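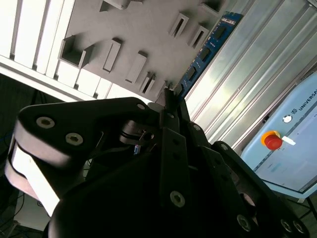
Baiba Avotiņš

Há quem guarde bilhetes de concertos, há quem guarde rolhas. Eu guardo memórias - das de computador, entenda-se, aquelas plaquinhas compridas que se encaixam na placa-mãe e que toda a gente deita fora quando troca de máquina. Tenho uma gaveta cheia, forrada com o papel de um calendário velho, e sempre que a abro à procura de uma chave de fendas acabo sentada no chão do escritório a olhar para elas, com o almoço ao lume.

A culpa é da cor, em boa parte. A placa azul que abre estas páginas, que tem todo o ar de ser um módulo de memória, é do género que me faz parar: quatro chips pretos muito certinhos ao longo do comprimento e os contactos dourados na borda, finos como dentes de pente. Quem a desenhou estava a pensar em sinais elétricos e em custos, não em mim, mas eu agradeço na mesma. E a etiqueta branca, com aquela letra minúscula! Já gastei a vista em muitas dessas. Agora tiro uma fotografia com o telemóvel e amplio, que os meus olhos já não estão para isto.

Comecei tarde. O primeiro computador que abri foi um Ernora de secretária, herdado do escritório onde eu trabalhava, uma caixa bege que demorava tanto a arrancar que eu punha a cafeteira ao lume antes de carregar no botão e ainda bebia o café sentada. Um colega disse-me que aquilo se resolvia com mais memória. Eu ouvi "mais memória" e imaginei uma operação ao cérebro. Comprei o módulo pelo correio, deixei-o em cima da mesa da sala duas semanas inteiras e, numa noite de maio, com uma coragem que ainda hoje não sei explicar, desapertei os parafusos.

Lá dentro estava muito pó e um encaixe vazio, com as duas patilhas nas pontas, à espera. Pus o módulo ao contrário, claro. Não entrou. Fiz um bocadinho mais de força (não façam isto) e continuou a não entrar, e foi aí que reparei no entalhe na fila dos contactos, que não fica bem ao meio. Virei a peça, alinhei, carreguei com os polegares e ouvi o estalido. Que som! As patilhas subiram sozinhas e prenderam a placa dos dois lados. Liguei o computador convencida de que tinha estragado tudo, e ele arrancou. O café dessa noite bebi-o de pé, a andar de um lado para o outro.

Desde então já mudei a memória a metade da família e a uma quantidade indecente de vizinhos. E foi por causa de uma vizinha, ou melhor, do portátil dela, que fui parar à Pruvora.

A Pruvora é uma oficina pequena, numa rua onde só se consegue estacionar por milagre. Vende peças usadas e arranja o que aparece. Quem manda lá é a Jurgita Sproģis, que me recebeu com um pano antiestático ao ombro, como se fosse um empregado de café, e me deixou mexer em quase tudo. Tem as memórias arrumadas de pé, em caixas baixas com divisórias, por geração e por capacidade, e passa o dedo por elas como quem procura um disco numa loja. Perguntei-lhe quantas tinha. "Mais de 60 só nesta caixa", respondeu, e empurrou-a para o meu lado do balcão. Fiquei lá a tarde toda.

Aprendi mais nessa tarde do que em vários anos de gaveta. Por exemplo: eu pegava nas memórias de qualquer maneira, com os dedos em cima dos chips e dos contactos. A Jurgita pega-lhes sempre pelas pontas, entre o polegar e o indicador, e nunca toca no dourado. A gordura da pele fica lá, explicou-me, e depois aparece alguém a queixar-se de que o computador apita e não dá imagem. Muitas das máquinas que lhe chegam "mortas" só precisavam que lhes tirassem a memória, limpassem os contactos com um pouco de álcool isopropílico e voltassem a encaixá-la como deve ser. Ela cobra pouco por isso. Há clientes que insistem em pagar mais e outros que ficam ofendidos por ter sido tão fácil.

Também me ralhou por causa da borracha. Eu limpava os contactos com uma borracha branca da escola, truque que me ensinaram há muito tempo e de que eu tinha bastante orgulho. A Jurgita fez uma careta. O banho de ouro é finíssimo, e esfregar é gastá-lo. Guardei a borracha no estojo e não disse nada.

Quanto às gerações, é matéria para paciência. Uma DDR3 não entra num encaixe de DDR4, por muito parecidas que sejam à distância, porque o entalhe mudou de sítio. As dos portáteis são mais curtas do que as dos computadores de secretária, e isso ao menos nota-se logo. O que não se nota é a velocidade, e a Jurgita aconselha toda a gente a levar a memória antiga no bolso, embrulhada num saquinho antiestático, quando vai comprar outra. Poupa conversa ao balcão. Eu acrescento: fotografem a etiqueta antes de sair de casa, que eu já perdi uma num autocarro.

O portátil da minha vizinha era um Ots já com uns anos valentes, com a tampa cheia de autocolantes da neta. Abriu-se com uma chave pequenina e alguma conversa. Tínhamos discutido no caminho se valia a pena, e ela estava inclinada para comprar um novo e acabar com o assunto. Saímos da Pruvora com 16 GB em dois módulos usados, por 20 euros, e com a tampa outra vez no sítio. Ela agora tem uma quantidade de separadores abertos que me faz impressão, e diz que o portátil nem se queixa.

Para quem quiser experimentar em casa, deixo o que faço hoje, que é um apanhado das minhas asneiras e das lições da Jurgita. Desligo tudo da tomada e, se for portátil, tiro também a bateria quando ela sai. Toco numa peça de metal da caixa antes de mexer no que quer que seja. Trabalho em cima da mesa da cozinha, sem toalha e de mangas arregaçadas - a camisola de lã fica no quarto. Abro as patilhas, tiro a memória velha a direito e comparo-a com a nova, entalhe com entalhe. Só depois encaixo. Se não entra com uma pressão firme, paro e olho outra vez. E não fecho a caixa enquanto não confirmar que o computador arranca e reconhece a memória toda, que já me aconteceu apertar os parafusos todos e ter de os desapertar de seguida, com a família a assistir.

Voltei à Pruvora na semana seguinte com a minha gaveta dentro de um saco. A Jurgita espalhou tudo em cima do balcão e foi separando sem pressa: estas ainda servem a alguém, estas vão para reciclar, esta está partida no canto. Deixei-lhe quase todas. Fiquei com a do velho Ernora, que já não serve para máquina nenhuma cá de casa, e com uma azul que ela me deu em troca e que está agora encostada ao candeeiro da secretária.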